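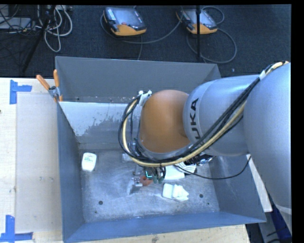 A KUKA arm over an open metal bin.

How to put a short story collection in order

You have a pile of finished stories. They were written over several years, in different moods and on at least two computers, and now they have to pass for a book. Most writers deal with this by putting their favourite first, their second favourite last, and hoping for fog in between. You can do better in a weekend with a packet of index cards and a clear stretch of floor.

I've put together three collections of my own and meddled in plenty of other people's. I'll use the second one, Mulcahy, as the guinea pig, as it gave me the most trouble. It began with 17 stories, all set in or near a port town of that name, spread over a century and a bit.

What you'll need

Index cards, one per story
A pen, and a second pen in another colour
A floor, or a bed you don't plan to sleep in
A printed copy of every story, stapled
One honest reader who owes you a favour

Step 1: Make the cards

Write the title at the top of each card. Underneath, put the word count, who is telling it, when it's set, and the last image in the story. I mean the very last thing the reader is left looking at: a gate, a dog, a woman counting change. Keep it to a few words. If you can't remember how your own story ends, write that down too. It's useful information.

In the second colour, add a single word for the mood. Be blunt. I had six cards that said "rueful", and that told me more about my thirties than I cared to know.

Step 2: Lay them out by date

Put the cards down in the order the stories happen, earliest to latest. You probably won't keep this order, but you need to see it. Gaps will show up, and so will pile-ups. Mine had nothing at all between the wars and four separate funerals in the same decade.

Look for people who turn up more than once. A ferryman called Clemau wandered through three of my stories, and the date order showed that he was forty in one and forty again in the next, twenty years on. I made the second one his nephew. A fisherman's family can stand a repeated name.

Step 3: Choose the opener

Pick the story that teaches people how to read the rest. If your book jumps around in time, open with one that jumps. If some of your narrators lie, let the reader catch one at it early.

It should also be fairly short. My first choice was "Titia", which ran to 8,000 words before cutting and contained a long passage on rope. I swapped it for a 1,170-word story about a girl who steals a church bell, and I've never had a complaint from the rope people.

Step 4: Choose the closer

Go back to your note about last images. Find the one that could stand as the last image of the whole book and put that card at the far end of the floor. The closer doesn't have to be set last. Mulcahy finishes in its earliest year, with the first boat coming in, and readers who have met everybody's grandchildren by then tend to feel it.

Step 5: Fill the middle

Read the end of one story and the start of the next aloud, as if there were no page break. You're listening for clashes and echoes. Two stories in a row that end at a window is one window too many. Two first-person narrators side by side will blur together unless their voices are a long way apart.

Put a funny one after the bleakest one, but leave the bleakest one alone until it has finished being bleak. And if you have a very long story, keep a short one on either side of it. Anything under 3,000 words will do.

Step 6: Take some out

You'll have noticed a card that keeps getting moved. It isn't happy beside anything. Try the book without it for a day. I cut three from Mulcahy this way, including "Stilta", which had won a small prize and thought rather highly of itself.

Step 7: Hand it over

Give the stapled stack to your reader in the new order and ask them to mark where they put it down to do something else. Don't ask which story they liked. Everett Boateng read mine and drew a small teacup in the margin each time he stopped. There were two teacups in one story. I fixed that story, moved it one place later, and sent him the next draft with a packet of biscuits.

Before you pick the cards up, number them in pencil. Then shut the cat out and do the acknowledgements.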